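**Setting out the Tomix colour cubes for stacking and sorting**

Issued February 20, 2025. Sheet 3 of the Otau table activities series. Please direct corrections to Angus Kingi.

The activity requires a red, a yellow and a green cube, a flat black square pad and a clear white table. Sets are held in the store under shelf number 713 and should be signed out before use.

1. Wipe the tabletop with a dry cloth. Spray cleaners leave a film and are not to be used.
2. Place the pad in the middle of the table, with open space on every side.
3. Set the red cube on the pad.
4. Stand the yellow cube to the left of the pad.
5. Put the green cube to the right, a little nearer the front edge.
6. Leave enough space between the cubes for each to be picked up without touching its neighbour. 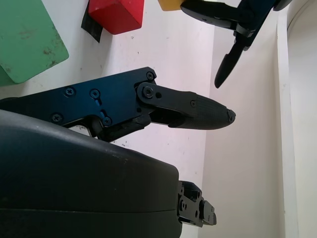
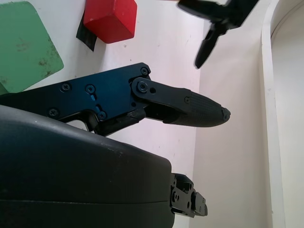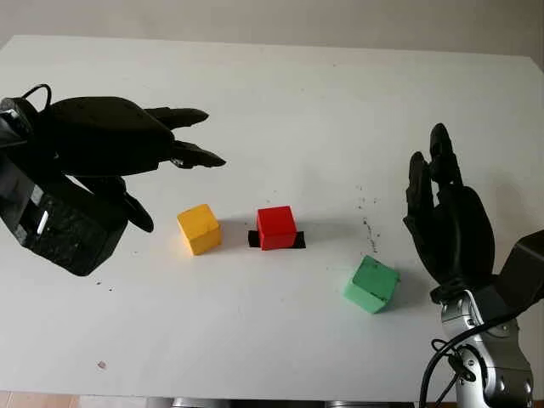 Once the layout has been checked, the activity may begin. For stacking, the red cube remains on the pad as the base and the other two are added in either order. For sorting, each cube is moved to a card of its own colour. A session may last up to 400 seconds, after which the cubes are returned to their starting places.

Reet Toom has asked whether the yellow cube might serve as the base instead, as the red one is harder to match to the older Kinnear cards. This is permitted, provided that the change is written on the record sheet before the session starts.

Replacement cards may be ordered under stock number 2815.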